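August, late
Posted by Sibusiso Modoley... Moodley. (keyboard is dying)

Quick one, battery on 9 percent. Been stuck on the grasp planner for Pader all week and I think I finally know why the blue parts keep making it sulk. Notes before I forget.

Board pose is fine. It's the last bit of the approach, where the wrist view is mostly fingers and the part is a few blobs of blue.

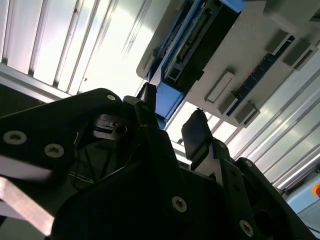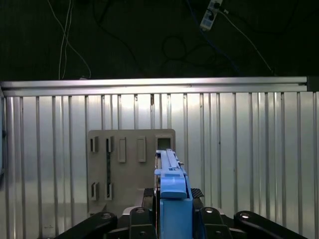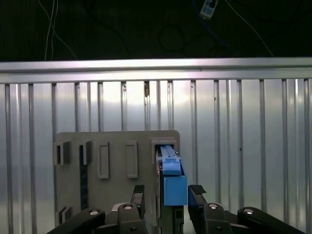

Wrist views, those three. Bench camera next.

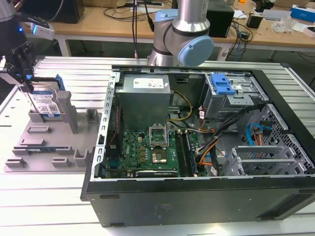 So. Old planner took one pose estimate from way back and drove in blind. Modise (our tracker, badly named, my fault) was still publishing updates the whole time but I had a filter throwing away anything with less than half the part visible. Which is every frame that matters. Dumb.

Fix for now:
- keep the late frames, just weight them down
- colour mask only inside the box we expect the part in, otherwise shiny aluminum wrecks the threshold
- 5 retries max, then back off and re-look from further out

Replayed around 3,000 logged frames through it over lunch. Jumps in the estimate mostly gone. Still 3 nasty ones, all with bad glare, havent looked properly yet.

Also the timestamps between wrist and bench cameras drift. Not today's problem. Writing it down so it's somebody's problem.

Next is the compliance gains, which I keep putting off becuase the config file is a swamp.

Recent posts
Drolberg 2 config format, a complaint
Moving the logs off the Famunstead server
Hand-eye calibration, again
Why my behaviour tree has a goto in it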